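Otholm Building Users Group
Minutes of meeting 2, 10/02/2020

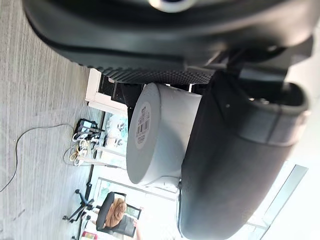

Chair and minutes: Leopold Gisler

1. Previous minutes
Accepted with one correction: the Inholm delivery was entered under the wrong room number.

2. Floor cabling, Room 13
The power strip stays on the carpet near the base of the wall for now. The white, grey and yellow cords beside it are tangled and should be sorted by color and tied. The thin black cable runs across open carpet. Two options discussed: reroute along the wall, or fit a floor cover. Rerouting preferred. Sadmont to quote for a wall-mounted strip.

3. Labeling
White cylinders carry a round label with barcode on the flat end. Text is small. Haslinger asked whether the print size can be increased without losing the barcode. Current label stock is 500; no reorder until a test print has been checked.

4. Carpet
Cleaning moved to June. All cables must be off the floor before the cleaners start.

5. Actions
Gisler: cable ties, reroute of black cable.
Sadmont: quote, up to 23 meters of wall trunking.
Haslinger: test print of label.

Next meeting to be set once the quote is in.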